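Cernby Water Loss Program – September progress report
Prepared by Ghazala Khokhar

Work under phase 2 of the grant continued on schedule. Crews replaced 60 service meters in the Ghauri district, and 18 more are waiting for valve repairs. Total meters read remotely now stand at 2,895. Night flow readings are logged at the Jusis pump station and checked against billing records every Wednesday.

Two leaks were found on the older cast iron main. Both were clamped, and pressure returned to normal range.

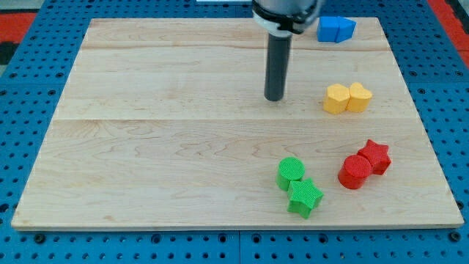 Spending remains within the approved budget. The pipe fittings order is late – delivery is now expected next month – and the remaining valve work will move with it.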